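選挙事務所向け備品セット「Trovora 538」 商品ページ

ホーム > 選挙・政治活動用品 > 事務所備品 > セット品

Trovora 538 選挙事務所スターターセット
品番 TRV-538
販売 Jivska
在庫 あり(9月分、残りわずか)

地方議員選・首長選の事務所開き用。机まわりから街頭まで、最初の一週間に要るものだけ。個別に買うと注文書が何枚にもなるので、ひとまとめにしました。バラ売りは別ページ。

とりいそぎ要点
・電話かけ席は8席分
・名簿カード2,914枚入り(束ごとに帯付き)
・たすき、のぼりは含みません
・証紙貼り台あり
・候補者名の印刷は別料金、校正一回まで無料
・レンタル不可、買い取りのみ

セット内容
電話かけ席用 卓上仕切り
電話かけ席用 応対メモ(切り取り式)
名簿カード 無地、角丸
名簿カード用 引き出し式ケース
証紙貼り台 傾斜つき
ビラ折り用 定規とへら
掲示板地図用 透明シート、貼ってはがせる印シール
街頭用 折りたたみ演台 Skernar
演台用 雨よけカバー
受付用 芳名帳と筆記具
鍵付き書類箱(領収書、収支の控え用)
事務所開きチェック表

演台 Skernar について
前回モデルから脚を変更。段差のある歩道でもがたつきにくい構造になってます。天板は原稿がA4横で二枚並ぶ幅。マイクホルダーは右左どちらでも。たたむと軽自動車の後部に横向きで入ります。ただし車種により要確認。選挙カーの屋根上では使わないでください、固定具が別物です。屋根上用は品番違いで、適合表を見てからご注文を。

名簿カードについて
紙厚は従来どおり。ボールペン、鉛筆どちらも可。蛍光ペンは裏に少し抜けます。地区、氏名、連絡先、応対結果、次回予定の欄。欄の並びはデジタル名簿ソフトGökçeの入力画面と同じ順にしてあるので、夜の打ち込みが早いです。ソフト本体は付属しません。ここよく問い合わせがきます。

カードの処分は事務所ごとのルールで。溶解処理の取り次ぎもできます、見積り欄に「溶解希望」と書いてください。

証紙貼り台について
傾斜は三段階。ビラの角をそろえる当て板つき。証紙の枚数は選挙の種類で決まっているので、台のほうで枚数を数える機能はありません。集計は別紙の記録表でお願いします。記録表の原稿はセットに入っています、コピーして使ってください。

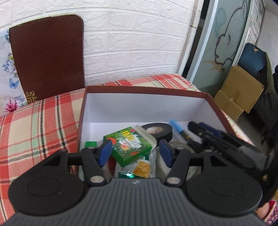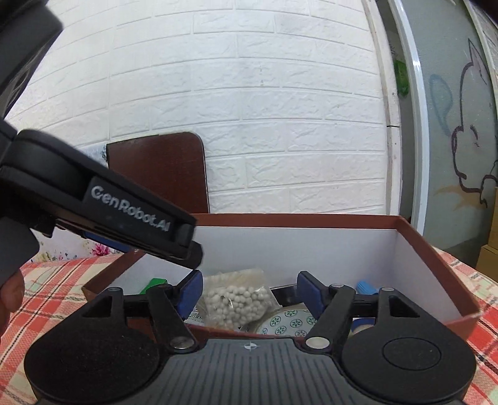
質問 告示日の前に届いたセットを、先に事務所で組み立てておいても大丈夫ですか。
回答 組み立ては到着後いつでもどうぞ。仕切りと演台は組んだまま置いておけます。告示前にできる活動の範囲は、備品の話とは別なので、地元の選挙管理委員会に確認してください。当店では判断できません。

納期
無地セット 注文の翌営業日に出荷
名入れあり 校正戻しのあと五営業日
演台の名入れ 上記に加えて二営業日
離島は別途連絡します。補欠選挙などで急ぎの場合、備考に「急」と一文字。できるだけ前に回しますが、お約束はできませんん。

送料
本体セットは全国一律、箱数にかかわらず同じ。名簿カードのみの追加は小型便で出せます。営業所止めも可。事務所の住所がまだ決まっていない場合は、後援会の連絡先あてで受けます。出荷後の届け先変更は手数料がかかるので、借りる物件が固まってからのほうがいいです。

お支払い
銀行振込、請求書払い(後援会、政党支部のみ)。カード払いは準備中。
領収書の宛名は注文時に一字ずつ確認を。後援会名と候補者名を取り違えたまま届くと、あとの収支報告で困ります。再発行は旧領収書と引き換え。但し書きは品目別に分けられます。分け方の指定がなければ「選挙事務所備品」で一括にします。

寸法など
卓上仕切り 幅554mm 折りたたみ式
仕切りの足 差し込み、工具なし
証紙貼り台 当て板取り外し可
書類箱 鍵二本
演台カバー 色は紺のみ

仕切りは長机に四席ずつ並べる想定。机二本で全席分。机と椅子は入っていません。電話機もなし。回線は早めに。

使った事務所からの声
「仕切りが低めで、隣と目が合うのがかえって良かった。メモの渡し合いが楽」
「カードケースの引き出しが固い。二日目から慣れた」
「演台は駅前で毎朝使用。カバーの紐がもう少し長いとうれしい」
「領収書を品目で分けてもらえて助かった」
カバーの紐は次のロットで長くする予定。いまの在庫は従来の長さです。

追加で一緒に出ているもの
名簿カード 追加束
応対メモ 追加冊
印シール 追加(赤、青、緑)
書類箱 二個目用
Skernar 用 交換脚ゴム

返品
未開封なら到着から一週間。名入れ品は不可。演台だけの返品も不可、セット単位で。選挙が無投票になった場合の返品相談は多いですが、開封済みは受けられません。未使用の名簿カード束に限り、次回購入時の値引きに回せます。束の帯を切らずに送ってください。

初期不良
部品だけ送ります。写真を添えて問い合わせ欄へ。品番と、箱の側面にあるロット番号も。鍵の紛失は有償で、ロット番号が分かれば同じ鍵を作れます。

旧セットをお持ちの方へ
旧の仕切り足は新型と合いません。混ぜて使うと倒れます。カードは同じ寸法なのでケースの使い回し可。Gökçeの入力順に合わせた欄になったのは今回からで、旧カードの束と混ぜると打ち込みのとき順番がずれるので注意てください。

お問い合わせ
平日午前9時から午後5時。統一選の前は電話がつながりにくいです、問い合わせ欄のほうが早いです。見積書、納品書の様式指定は注文前に。

関連ページ
街宣車用固定具 適合表
のぼり・たすき 名入れ価格
名簿カード 単品
開票立会人向け筆記具セット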